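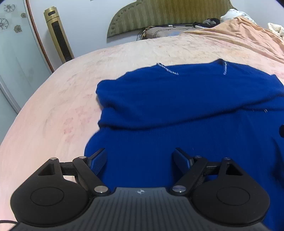
The Ferry to Plendstead

She'd left it too late to iron anything. Ulla Tuominen, fifty-eight, standing in her mother's kitchen with her phone in her teeth and one shoe on, looking for the other.

The ferry went at ten past four. After that, nothing till morning, and by morning it'd be over.

Kettle off. Back door locked. Bins – damn the bins. She dragged them to the kerb in one shoe and one sock and old Hirvonen from across the road lifted his hand at her like she did this every day.

"Off to see Esko?"

"Who told you that?"

He shrugged. Everyone, then.

Thirty years since Esko Kauppinen had gone over the water to build boats. He'd built three. Sold two. The third had taken him eight winters and most of his marriage, and the letter said he was putting her in at Plendstead on the evening tide, come if you like, no fuss. No fuss! He'd underlined it twice. She'd read it in the post office and then again in the car with the engine running, until someone honked.

She had lent him 800 dollars once. For timber. Neither of them had ever brought it up.

The road down to Prakermont was all roadworks. A boy with a stop sign, chewing. She watched the clock on the dash, which was wrong, and tried to remember by how much. Six minutes fast? Slow? Her mother would've known. Her mother had set it wrong on purpose, years back, to get Ulla to places on time.

Fast, then. Must be fast.

The boy turned his sign around.

She left the car half on the grass at Grillolham Landing and ran, sort of. The ticket man had his hand on the gate chain allready.

"One," she said. "Just – one."

"Return?"

And that stopped her. Stupid. Such an ordinary question. Gulls going mad over somebody's chips, the engine thumping up through the boards, and her with the purse open.

"Is it cheaper?"

"Bit cheaper."

"Return, then. How long's it good for?"

"Till you use it, love."

She went up top, where the wind was. Grillolham got small quickly. She could still pick out her car, crooked, one door maybe not shut properly. Well. Let it.

Half way over there was a colour on the far shore that wasn't rock or shed. Green, a daft bright green. A hull up on the slip with people all round it, and one person standing apart from the rest with his back to the boat, facing the water. Facing the ferry. Too far off to tell.

She remembered green. In the yard behind the school, a tin of it, him seventeen with paint up to both elbows saying one day, you'll see, I'll do a whole boat in this. And she'd laughed at him, she'd laughed untill she had to sit down.

She put her arm up. Felt like an idiot. Kept it up anyway.

The man on the slip didn't move, and then he did.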